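Looking After the Bostel Cell
October 2022

The Bostel cell has been running pick tests for three years now, and most of what goes wrong with it is small. Since the last newsletter we have changed the finger pads, redone the wrist camera mount and started keeping a proper log. What follows is for anyone who books time on the cell or who runs a similar one at the Pekska site.

The finger pads wear at the tip first. A worn pad still closes and still reports a grip, so the fault shows up as dropped parts and people go looking in the software. Check the pads by hand before a long run. Run a thumbnail across the tip, and if it catches on an edge, change the pair. Always change both. The old set came off after 769 cycles on the rough-part test, well short of what we had been getting on smooth parts. Spares are in the Bakke drawer under the controller, along with the short hex key that fits them. Please put the key back.

The camera mount had been creeping. The two screws that hold it to the wrist were going in dry, and after a few hundred fast moves the view had shifted enough to throw off the pick point. They now go in with a drop of medium threadlocker and have a paint line across the head. If the line is broken, stop and recalibrate before doing anything else. 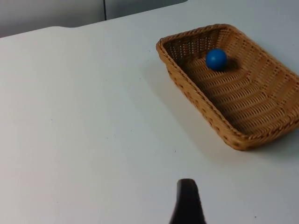
The check pick after calibration is always the same: one ball in the wicker basket, arm in slow mode, approach from the open side of the table. We settled on a ball because it looks the same from every direction, so any offset in the pick comes from the arm or the camera. Keep the basket at an angle to the table. With it squared up, the old calibration passed more than once when it should have failed. If the finger touches the rim on the way in, the height is off and the table plane needs to be taught again — that takes 26 minutes if the arm is already warm.

Wipe the tabletop with a damp lint-free cloth and let it dry. Do not use the solvent spray, which leaves a shine that the camera picks up as an edge. Small marks on the surface are fine and can be left alone.

The log is a plain text file on the cell computer, in the Urovton folder. Write down the cycle count, what you changed and whether the check pick passed. Entries made before the camera work are kept in a separate file and should not be used for comparison.

The next full service is planned for December. The cell will be down for two days while the wrist cable is replaced, so book long runs before then.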